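# Bench Two at Clundach: keeping the handheld rig alive

We run one teaching station here, a table with a black metal frame around it and a pair of handheld grippers that a person wears out over a shift. The arms that learn from all this live in the Griken cell across the hall and get the good lighting. Bench Two gets me, a hex key and a roll of tape. These are my notes from the December service, for whoever inherits the hex key.

**The board.** White foam, printed grid. It gets replaced when the corners go soft or when somebody leans on it with an elbow, whichever comes first (elbow). Tape at the edges, clips left and right. Do not glue it. The Brorkidcombe bench glued theirs and now owns a very flat table with a foam problem.

**The jaws.** After roughly 3,000 open-and-close cycles the pivots start to feel gritty. Clean them, one drop of light oil, wipe off most of the drop. The cyan markers on the tips are a push fit and will leave without saying goodbye, so press each one home before you start. We keep 14 spares in a jar and order more when the jar starts to rattle.

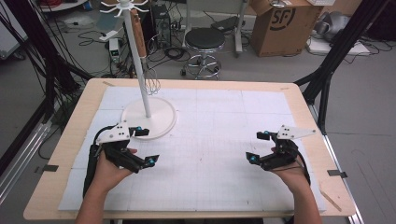 Reach is the other thing to check after any jaw work. Open both grippers, bring them toward each other over the middle of the board, and see whether the tips sit at the same height. If one droops, the triangular plate on top has worked loose. Tighten it evenly, going around a little at a time. Tighten one screw all the way first and you'll get to do the whole job again, with feeling.

**The whisk test.** Our acceptance task is lifting a whisk off the utensil stand and hanging it back up. It was picked because the Priedītis task list had it on page one and we are not proud. 200 repeats per side before the bench goes back in service, 400 if you changed a jaw. Bring a podcast.

**Cables.** Run the gripper cable down the forearm with some slack at the wrist. Too little and it tugs on every reach. Too much and it goes fishing for whisks. The cables on the floor are a separate matter and have been on my list since I started keeping one.

**Straps.** Wipe the padding down after each shift. I shouldn't have to write that one, and yet it's the third time I have.

Next service is when the pivots complain.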